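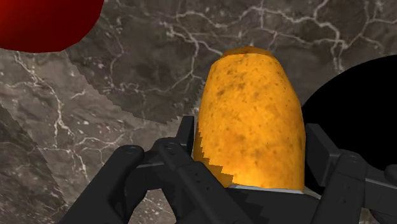
Linkage gripper or plain parallel jaw for sim kitchen work?
Posted by tallboy_kd, April 2026

I'm comparing two grippers in simulation before my boss lets me near the 3,000 dollar one. Task is produce on a marble counter. The Statetti (black, articulated fingers) holds a potato upright without drama. The tomato has been my problem child. I've run 100 grasps per gripper and the scores are close enough to be useless. Do I keep going or change the test?

Wumpini Annan
Change the test. A potato will forgive anything, so you've mostly measured the potato. Do these in order:

1. Set separate friction and contact stiffness for each item. Plenty of setups ship one value for everything, and your tomato ends up with the manners of a billiard ball.
2. Log peak finger force, then rank on that. Pass/fail hides the squeezers.
3. Check the wrist view and the room view against each other. In mine the fingers hide half the contact, and the room camera cuts off part of the tomato. 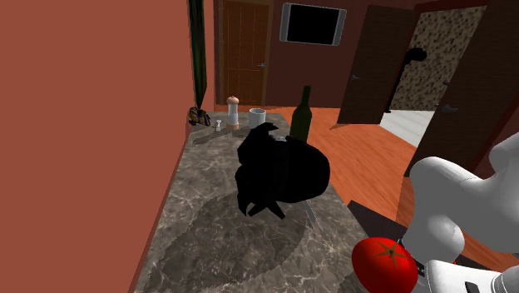

4. Put clutter back on the counter. Bottle, cup, pepper grinder – the wide knuckles on linkage types hate neighbors.

Start with 6 poses per item and add more once the ranking stops flipping.

Fiadzo
just buy the Hodum

gravel_pete
Shadows with stair-step edges are your shadow map resolution, by the way. Won't hurt the physics, but it upset my vision model for 5 days in February. I blamed the gripper the whole time.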